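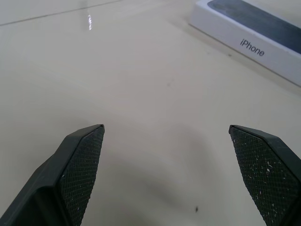
According to one of the replies on the Drener user list, you can't compare two grippers until you've compared two sets of pads, and most of what gets posted as a gripper review is a review of how dirty the rubber was. I went in thinking that was a dodge. After an afternoon of it I agree with the first half.

How to run a fair pad and gripper check

What you need: the arm, both grippers, a roll of tape, a lint-free cloth, and one boxed item with square corners. A phone box works well. Its sides are smooth and it punishes a crooked approach.

1. Look at the pads before you do anything else. Knurled pads hold on to dust and pale flecks, and one finger can be a lot dirtier than the other. Write down which. Don't clean them yet.

2. Open the fingers all the way and park the wrist camera where it sees both tips and the table between them. Zornell's manual says the opening is symmetric out of the box. Check it anyway.

3. Mark the box position with tape at the corners. A glossy tabletop throws glare back at the camera, so move the lamp if the bright spot lands where the box goes.

4. Run 30 picks with the pads as they are. Same speed, same force, same approach angle. Log a slip as a slip even when the box stays in the fingers.

5. Wipe the pads, let them dry, and run 30 more.

6. Swap grippers and repeat from step 1.

My numbers, for what they're worth: 26 clean picks out of 30 on the Zornell before wiping, and 3 of the misses were the box turning in the grip. The Drener I haven't finished.

About the Zurlow controller. The sales page claims its force control "adapts to any surface." I saw no sign of that. It closes to the force you typed in and stays there, same as the old Kratochvíl unit did for less money. Maybe there is a setting I missed -- the menu goes 3 levels deep and half of it is untranslated.

If your results change a lot after step 5, throw out the earlier comparison and start over. Yes, the whole thing.

Search this site Enter keywords Go

Contact | Copyright, all rights reserved | Back to top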